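We use cookies to keep you signed in. By continuing you accept our cookie notice.

Trato Forum > Learning from demos
Started by granstead_gal in September
4 min read

How many demos before block pushing stops being dumb?

granstead_gal
I've been collecting teleop episodes for a tabletop pushing task for a while now and I'm at 2,684 episodes. Single arm, straight rod for a tool, eight little wooden blocks in four colors. Each episode gets a typed instruction like "push the blue cube next to the yellow heart" and I drive it with a gamepad until I'm happy or the timer runs out.

The policy is great at getting to the right block and then terrible at the last inch. It bumps the block, the block spins, and it just sort of chases the thing across the board! My labmate Abhishek Sengar thinks I need double the data. I think I have plenty and it's the wrong data, but I'd love to hear it from people who've been through this.

Current layout, same-color blocks in pairs:
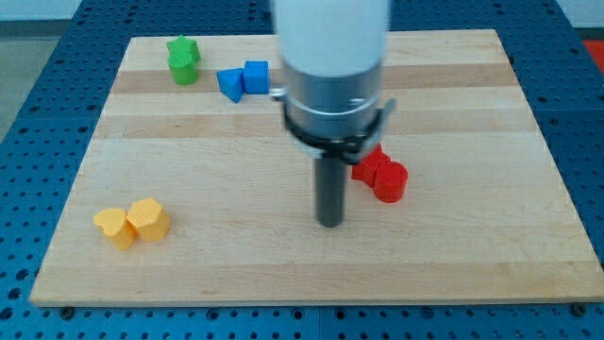 Reply 1 - volker_r
Wrong data, I'm with you. Are you starting most episodes from neat color pairs like that? If so your model has learned what tidy looks like and hasn't had much practice at messy. I'd dump the blocks at random before every episode and leave them wherever they land, even two jammed together at the back.
- Volker Rothe

Reply 2 - berko_bits
Gonna disagree with Volker a little. Random starts are fine but they won't fix the last inch. What fixed it for me was recovery episodes. I'd push a block off course on purpose, start recording, and then bring it back. I did 100 of those and the chasing mostly went away. Don't record the bad push itself though, or you'll teach it that too (ask me how I know).

Reply 3 - granstead_gal
Ooh, I've been throwing those out! Any time I clipped the wrong corner I hit discard and started over. So I've basically been deleting all the useful bits. Ugh.

And Volker, yeah, maybe half of them start from pairs. It's quick to reset.

Reply 4 - csizmadia
Before anybody records anything else, how long are your episodes? If the timer is at 15 seconds you're probably rushing the end and the model is copying you rushing. Slow down near the target.

Reply 5 - granstead_gal
It's 15, yes. I feel very seen.

Reply 6 - volker_r
Still say starts matter more than speed. A slow demo from the same easy layout is the same demo.

Reply 7 - berko_bits
Try both for 2 evenings each and hold everything else still, otherwise you won't know which one did it. And keep your discards from now on - you can filter them later.

Reply 8 - granstead_gal
OK, recovery episodes first, with a longer timer. Random starts after that. I'll post the success rates when I have them.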